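Garment Handling Data Collection: Progress Report
Prepared for Vandon, by the Dromlow project team
Report date: Jun 1, 2025
Author: Rin Kaneko

1. Status

Collection was stopped for part of this period because of a fault in the hand-held gripper tools. It has restarted. We are behind the schedule agreed in October, and this report is mostly about why, what we found, and what we are asking Vandon to agree to.

The target for the bedroom folding work is 1000 accepted episodes. We have 373. An accepted episode is one that has passed our review and has usable video and usable finger position data for both hands. We had reported a higher number before the fault was found. Please use 373 from now on and disregard the earlier count.

One operator had a minor pinch injury. It is covered in section 4.

2. What went wrong

The tools log how far the fingers are open on every sample. The value comes from a small sensor at the base of the finger linkage. When an operator closes the fingers on a sleeve or a hem, the value should drop and then hold steady at the thickness of the cloth.

During a review of knitwear episodes we saw finger values that did not match the video. The fingers closed on cloth, the video showed them closed, and the log said they were still partly open. In other episodes the value was correct at the start and wrong by the end. The error always went the same way, toward open.

We first thought it was a timing problem between the video and the log, because we had one of those last year. We spent several days on that and it was the wrong direction. The time stamps were fine. Shifting the log against the video did not make the two agree, and the size of the error changed within a single episode, which a timing offset cannot do.

The cause was mechanical. The sensor magnet is held to its shaft by a small set screw. On the affected tools the screw had backed out enough for the magnet to slip on the shaft under load. Each hard squeeze moved it a little. Thin cotton hardly moved it at all. Thick knits did, because operators squeeze harder to hold a bunched layer, and so the fault showed up in sweaters long before it showed up in shirts.

The screws had been installed without thread locker. Our assembly sheet calls for it. The sheet was revised when we changed the finger linkage, and the line was dropped from the new version by mistake. That was our error and not the supplier's. Sekiguchi machined the shafts to our drawing and the parts measured within tolerance when we checked them.

We found 19 tools with a loose or slipping magnet. All of them were built from the revised sheet. Tools built before the revision were checked too and were sound.

3. Why it was not caught sooner

The daily check had the operator open and close the fingers fully with nothing between them and look for a green light. The light came on if the range of travel was correct. A slipped magnet still gives the correct range, only shifted, and the shift was inside the limit we had set for the light. The limit was too loose. It had been widened early in the project to stop false alarms from the first set of finger pads, and we did not tighten it again when those pads were replaced.

The automatic screening also let it through. Vavia, the software we use to sort incoming episodes, rejects a recording if the finger value is missing or jumps. Slow drift does neither.

Two operators had mentioned that the tools "felt off" on heavy items. These comments were written in the free notes field on the session form. At that time the notes were read at the end of the month. They are now read on the day they come in, and anything about the hardware goes straight to the bench.
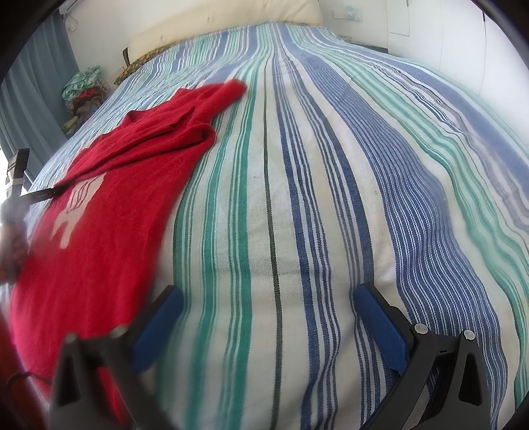
Homes differ a good deal in light, bed height and the amount of space to stand, and we looked at whether any of that had played a part. It had not. The faulty tools drifted in every home they were used in and drifted the same way on the test bench, where we clamped them on a folded towel and cycled them. We could bring on the fault at will with a tool whose screw was loose, and could not bring it on with one that had been locked.

4. The injury

While the fault was being looked into, an operator caught the side of a finger between the linkage and the body of the tool. She had been reaching across to smooth a garment with the tool still in her other hand and squeezed the trigger as she leaned. The skin was bruised and not broken. She was seen at a walk-in clinic the same day, was told no treatment was needed, and returned to work on her next scheduled shift.

The loose magnet did not cause this. The fingers are driven directly by the trigger and the sensor only reads their position. But there was a connection we should report. Because operators had learned that the tools felt unreliable on thick cloth, some had started squeezing harder and re-gripping more often than they were trained to do. She told us she had been doing this. More force and more repeats mean more chances to get a hand in the wrong place.

We have done the following:

Added a molded cover over the open side of the linkage. All tools in use now have it.
Changed the training so that the operator sets the tool down before touching the cloth with a bare hand.
Shortened sessions on heavy garments and added a rest break halfway through.
Put a line on the session form for near misses, separate from the notes field.

Three near misses have been reported since the new form came in. One was a trigger squeezed by accident while the tool was being picked up. The other two were cables catching on furniture. We are trying a shorter cable with a clip at the wrist.

5. Repair and recovery of data

All affected tools were taken apart, cleaned, reassembled with thread locker and calibrated. The assembly sheet has been corrected, and a second person now signs it for each tool. The old version has been removed from the shared folder and from the bench.

The daily check has changed as well. The operator now closes the fingers on a gauge block of known thickness, both before and after the session. If the two readings disagree, the whole session is held for review. This adds a few minutes to each visit. Operators have accepted it without complaint, though one asked for the block to be attached to the case because it is easy to leave behind. We have done that.

For episodes recorded before the fix, we sorted the data by tool. Episodes from sound tools were kept. Episodes from affected tools were reviewed by hand. Where the fingers could be seen clearly from start to finish, we were able to estimate the opening from the video, but we have not counted any of these as accepted. They are stored in a separate folder and labeled as estimated. If Vandon wants them for work that does not need the finger value, they can be delivered as they are.

We do not recommend mixing them with the main set. A model trained on values that drift toward open could learn to keep closing after it already has hold of the cloth. On a light garment that may do no harm. On a robot with a strong gripper it could mean torn knitwear or an overheated motor, and we would not want to find out on your hardware.

6. Schedule and budget

At the present rate we will reach the target in October. That assumes no further stoppage and assumes that the homes we have booked remain available over the summer. Two households have asked to move their dates and we are filling the gaps from the waiting list.

The repair work was done in-house and is being charged to our own overhead. The molded covers and gauge blocks were bought from the equipment line and fit within it. Operators were paid for canceled sessions, as their agreements require, and this has used up most of the contingency. We are not asking for more money in this report. If there is another stoppage of the same length, we would have to.

7. Open items

Five tools are being held back from use. They passed the new check but showed a small difference between the readings taken before and after a long bench run. The difference is inside the new limit. We want to understand it before they go back out. The first suspect is wear in the finger joints, and new pins are on order.

The Vavia screening rule for slow drift is written and is being tested against the known bad episodes. It catches the large drifts. It misses some of the small ones and also flags a few good recordings in which the operator held a thick fold for a long time. Until it is better, a person will keep reviewing every heavy knit episode.

We need two decisions from Vandon. The first is whether the estimated episodes should be delivered separately or deleted. The second is whether the October date is acceptable, or whether you would prefer a smaller delivery sooner with fewer heavy garments in it. We can do either, and need an answer before the summer bookings are confirmed with the households.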